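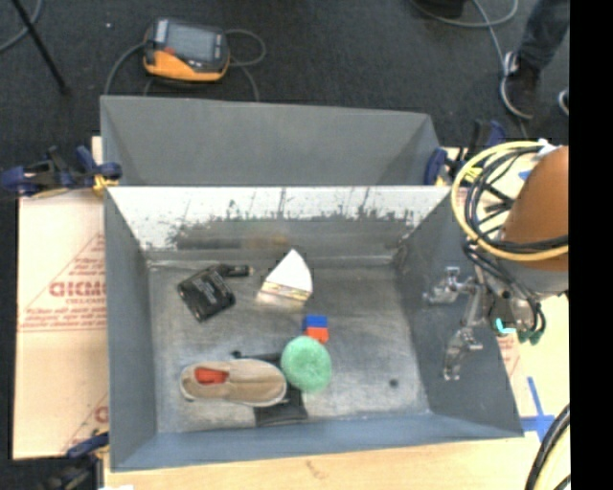 How to request an out-of-hours social work visit

Use this procedure when a child already known to the Murneck family services office needs a visit after the day team has closed. If the child is in immediate danger, call the emergency services first.

Before you call
Have the child's case number, current address and date of birth. If there is no case number, give the full name and the school.

Making the request
1. Call the office and select option 2.
2. State that the request is for a same-night visit.
3. Give the reason in one or two sentences. The duty worker will ask for more.
4. Write down the reference number. It starts with 1008.
5. Stay reachable. The duty worker calls back within 40 minutes.

If there is no call back, call again and quote the reference. The request then goes to the shift lead.

Young people aged 17 may make the request themselves. From 18, use the adult services line.

Page maintained by Kenza Ashour. Last updated August 1, 2022.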